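Clarkden library stays open late this summer

March 24, 2018

Great news for night owls! Starting in August, Clarkden Library will keep its doors open three extra hours on two evenings a week. More than 300 people signed the petition, and the town of Valalcombe listened – what a turnout for a place this size. The Galanis reading room gets new lamps too. 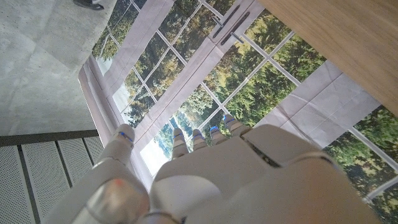 Parking behind Zundby Bakery will be free on both late evenings, and story time moves to the upstairs hall. Bring the kids!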